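11 Aug 2021
Notebook, handheld gripper software (Kustia branch)

Morning. Picking up where I left off on the time sync. Replay of yesterday's demos still shows the finger width leading the wrist pose. You see it best on the close: width trace drops, then the pose settles, and in the replay viewer the fingers shut on air. Small, but the policy learns it and closes early.

Suspects, in the order I tried them:

Pose timestamps. The tracker stamps on publish, the width stream stamps on capture. Knew this in February, wrote it down, never fixed it. Changed the tracker node to carry the capture stamp through. Most of the lead went away.

Queue depth on the logger. Was 200, dropped it to 10. No change in offset, but the logger stopped eating memory on long sessions so leaving it.

Interpolation in the Futeo converter. It does nearest-neighbor on width and linear on pose. Of course it does. Switched width to linear as well. Traces look a lot more sane now, the stairs are gone.

What's left is a constant offset, 15 ms on both units. Constant I can live with, it goes in the config as latency_width_ms. Don't hardcode it in the converter again please (this is to me as much as anyone).

Re-ran the converter over the whole phone-and-tray set. Fifteen demos got kicked out by the new gap check. Looked at a few of them by hand: pose stream has a hole right when the two grippers come close together. Tracker loses features when the other tool fills most of the view. Makes sense, but it means the check is throwing out exactly the demos with the interesting part in them.

Options:
- mask the other gripper before feature extraction. Static mask won't do it, it moves all over. Would have to come from the other unit's pose, which we have, more or less, when tracking isn't lost. Circular but maybe ok with the last good pose.
- lean harder on the IMU through the gap. Baláž's filter settings are in the old repo, they were tuned for a much longer gap so probably too stiff for this.
- tell people to keep the tools further apart. No. The two-handed handoff is the whole task.

Going with IMU first because it's a config change and not a week.

Noon-ish. IMU weights done. Loosened the process noise on orientation, left position alone. Of the fifteen rejected, six come back clean. The rest drift sideways during the hole and then snap back when features return, you get a nice ugly step in the trajectory. Smoothing the step would hide it and the policy would learn the wrong approach path, so they stay rejected for now. Moved them to a held folder with the reason written in the sidecar.

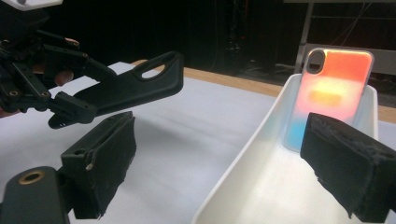

Masking then. Wrote a rough version after lunch: take the other unit's pose, project a fat box from its mesh into this view, drop all features inside. Own fingers are handled by the static mask already, that one is fine, though the lower corners were cut too tight and a few features were sitting on the pad fuzz. Fuzz moves with the fingers, so those points look perfectly stationary and pull the estimate toward "not moving". Grew the static mask a bit. This alone made a visible difference, annoying that it took this long to look at where the points were.

Second thing I should have looked at earlier: points on the phone case. The iridescent one changes color as the view moves, so corners on it slide around. Same for the colored reflections in the tray. They match well enough from one frame to the next to survive outlier rejection, then walk off slowly. Worst kind. White covering on the table gives almost nothing, shadows from the grippers give plenty and all of it is garbage, and the decent points are in the dark stuff at the back, plus the wooden edge. So when the other tool covers the back of the table, we are left tracking reflections and shadows. That explains the sideways drift a lot better than my IMU theory.

Tried: weight features by how long they agreed with the IMU before the gap. Cheap, two lines in the front end plus a counter. Result on the held folder is mixed. Drift is smaller in all of them, the snap is still there in most. One got worse and I don't understand it yet. It has a very fast wrist turn just before the hole so maybe the counter never gets high enough and everything is weighted like junk. Need a floor on the weight.

Exposure. Auto exposure is on for these sets. When the tool comes over the white part the camera darkens and the background points vanish, which is the worst moment for it. Want to lock exposure after the first second of each demo. Driver supports it, our wrapper does not pass it through. Ticket opened under Witura tooling, will probably end up doing it myself.

Side effect check on the policy side: quick retrain on the re-timed data only, no new demos, no masking. Not a real eval, just ran the offline rollout against held-out demos. Early close is mostly gone. Grasp height looks slightly high now, could be the old data had the early close and low approach cancelling each other out. Do not tune for that yet, wait for real arm time.

Notes on the converter for whoever runs it next:
- needs the new sidecar format, old ones fail with a useless key error. Message should say so, havent fixed.
- the gap check threshold is in the config now (max_pose_gap), not on the command line
- run it with the single worker flag if you want readable logs, with several workers the lines from the two units get mixed
- it overwrites output with no warning. I lost one converted set this way today. Raw was fine, just time.

Left running: full conversion with the dynamic mask on, both units, into a fresh directory. Box margin is set by feel. If it is too big we lose the wood edge points too and are back where we started, so plot feature count against margin before trusting any of it.

Todo
- floor on feature weight, rerun the bad one first
- exposure lock through the wrapper
- check that the 15 ms offset holds after a cold start, only measured it on units that had been on all morning
- grep for anywhere else that stamps on publish. there will be one
- add a textured mat or some markers under the tray for the next collection? would fix half of this, but then the policy sees it as well. Ask before doing
- go back over the held folder with the mask output
- write the February note into the readme so it gets found this time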